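Robot Manipulation Lab, Unit 4
Notes on the Plidia simulation kit
Instructor: Lærke Bundgaard. Lab support: Kiran Nishad, Munville annex

Last time we finished joint limits and moved on to grasp planning. Today is the part I look forward to every year, when we stop drawing frames on the board and start making an arm do something. We'll be using the Plidia kit from Liltico, which replaces the Egilsson package that older copies of these notes refer to. If you find a worksheet that says Egilsson at the top, the math is still good but the menu names are not.

What you get in the kit

Plidia comes as a simulator, a set of arm and gripper models, and a task library. The version we have includes 41 tabletop tasks, and I've been through all of them (yes, over the break, and yes, I had a great time). The early ones are simple reaches. Later on you get stacking, sliding, lids and a few nasty ones with thin objects lying flat. Each task loads with its own table, lighting and starting pose, and you can change any of these from the setup panel.

The thing I like most is how easy it is to stop and look. You can pause at any step, orbit the camera, read off the joint angles and then carry on from the same state. The Egilsson package made you restart the run, and we lost a lot of lab time to that.

Working example: box approach

We'll use the small box task for the whole session. Load it, run the supplied script, and pause when the gripper has come down near the object. Then compare the gripper position with the pose you worked out in problem 2.
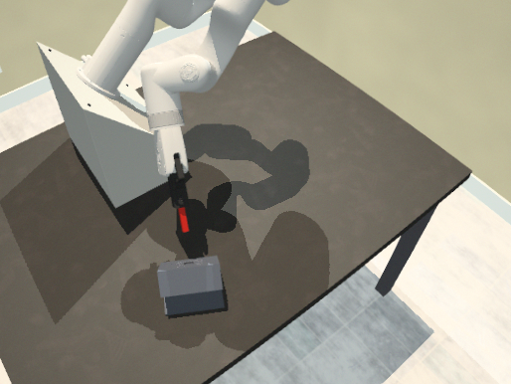
Fig. 4.1. Box approach in Plidia. The red fingertip is above and behind the grey and navy box.

Look at the shadows when you judge height! Students tend to trust the camera angle and then wonder why the fingers close on air. The shadow of the arm on the tabletop gives you a second view for free, and orbiting to the side gives you a third. Check your guess against the number in the pose readout before you write it down.

What to watch out for

Contact is the weak spot. With the default step size, a light object can jitter when the fingers touch it, and it may creep across the table while you hold it. Turning the step size down helps a lot, though the run gets slower. On the lab machines a full approach then takes nearly 25 seconds, so plan your runs.

The friction settings are also generous. My test script scored 91 percent on the box task with the defaults and did clearly worse once I lowered the friction - a good reason to report your settings with every result.

For the next session

Run the box approach from three starting poses of your own. Hand in the joint angles at the pause point, your step size and friction values, and a paragraph on which pose gave the cleanest approach. Kiran can help with installs and logins. Bring questions about the wrist angles, we'll start with those.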